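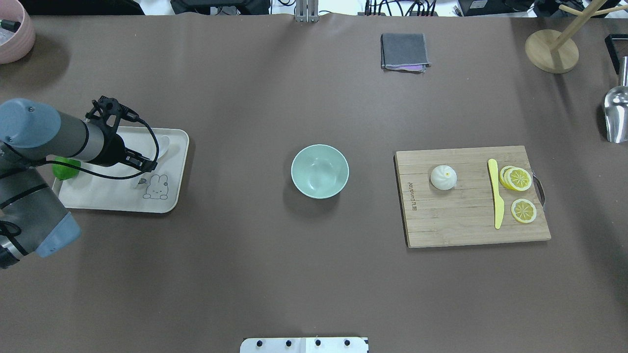
## April – subscription box notes, second parcel

Right, the Trillen box finally turned up and I've got opinions, so I'm getting them down before I forget which cardigan was which. For anyone picking up this notebook cold: we signed up for two styling services so we could see how they handle fit, fabric and returns before we put our own alterations service up on the website. Trillen is the one with the quiz that goes on forever. Skornetti is the cheaper one, and its parcel is still somewhere in the post.

Styling fee was $12, which comes off the total if you keep anything. Fair enough! I do wish they'd say so before the checkout page, though.

What I pulled out first was the olive linen shirt dress, and I wanted to love it so much. The colour is gorgeous and the buttons are proper shell. But the back yoke sits too low on me (I'm short through the upper body, and I told them that in the quiz, twice) and when I reach forward the whole thing rides up at the hem. I pinned it on the form and took 2 cm out of the yoke and it was a completely different dress. So that's a note for our own price list: yoke lifts. I reckon plenty of people send back a perfectly good dress over that one seam.

The jumper was a grey merino, ribbed cuffs, very plain. Label says 225 g, and it felt like a nice mid-weight on the bench. Neckline is linked properly, no chunky overlocked ridge, and the side seams match at the rib. Keeping it. I've already worn it to get the groceries, so it's too late for second thoughts anyway.

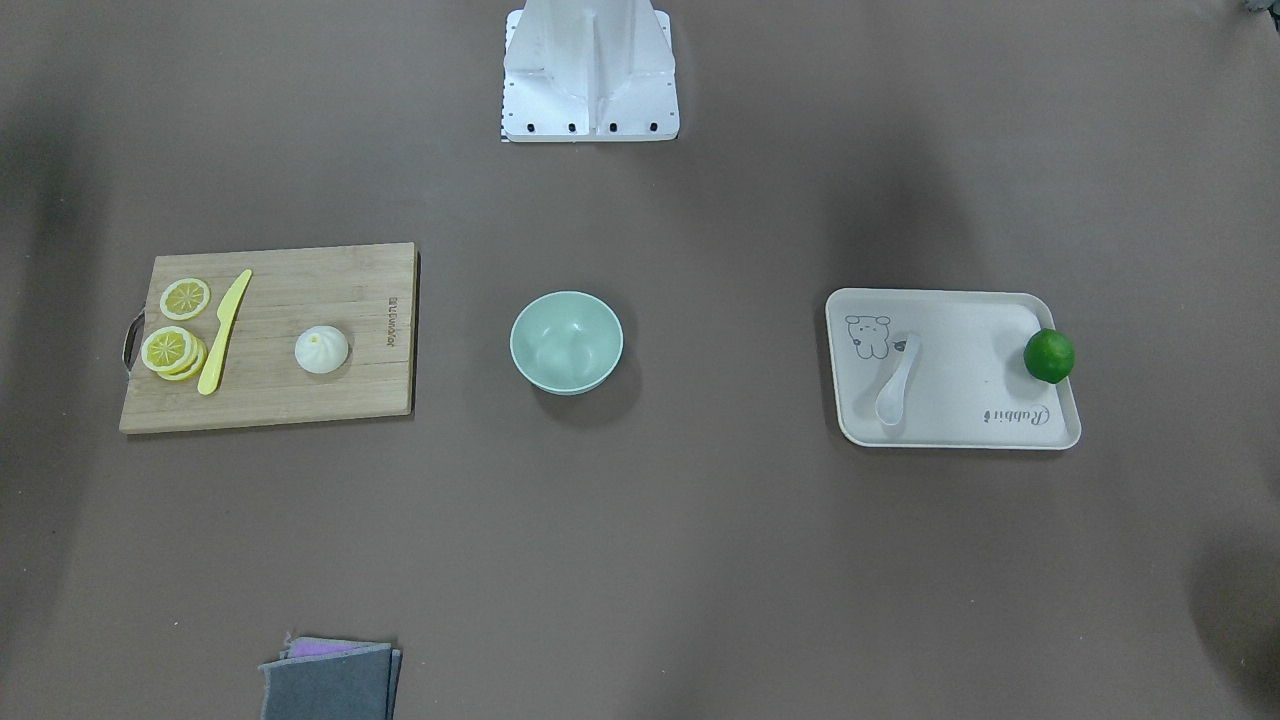 *Bamboo-coloured board with the loop handle, April.*

Jeans next. Sigh. High rise, straight leg, 80 cm inseam, and I'd asked for cropped. They're listed as rigid denim but there's definitely some give across the knee, so I want to check the fibre content against the website. The waist gapes at the back, same as every pair of jeans I've ever met. I tried the elastic-in-the-waistband trick from our repair night and it pulled the belt loops off centre – looked dreadful, unpicked it straight away. A proper wedge out of the centre back would be the go, with the label shifted down and restitched. It's fiddly, and I'd want to quote it higher than a plain hem.

There was also a silky scarf that I think was chucked in to fill the box. Print is lovely, the rolled hem is machine done, and one corner has a little pucker you can feel with your thumbnail. Going back.

A few bits on the service itself, while I've got the tape measure round my neck:

- The stylist's note was sweet but very general. It mentioned "your love of earthy tones", and I'd ticked navy.
- Returns bag was in the box, label already printed. Brilliant, and I want us to copy it for posted alterations.
- Tissue paper everywhere. I've flattened it and put it in the pattern drawer, it's perfect for tracing sleeves.
- The size chart only gives bust, waist and hip. No back length, no upper arm. See above re: yoke!

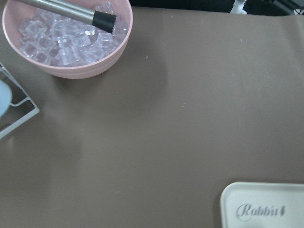

## Still to do

Post the jeans and the scarf back before the return window shuts. The dress is staying on the form for now, because I want to sew the yoke change properly and time myself doing it. If it comes in under an hour I'll be very pleased with myself (and I'll probably buy the dress).

Whoever is in next, please don't use the good Begović shears on the returns bag. They were only just sharpened and they're for cloth. There are ordinary scissors in the mug.

I've also had a poke through the Skindetti catalogue for replacement buttons in case the shell ones chip in the wash. They do a close match in horn, slightly darker, sold by the card. I haven't ordered any. I'll wash the dress once on cool in a mesh bag first and see how the originals hold up, then write it in here under the merino.

Skornetti tracking says "in transit", same as it did last time I looked.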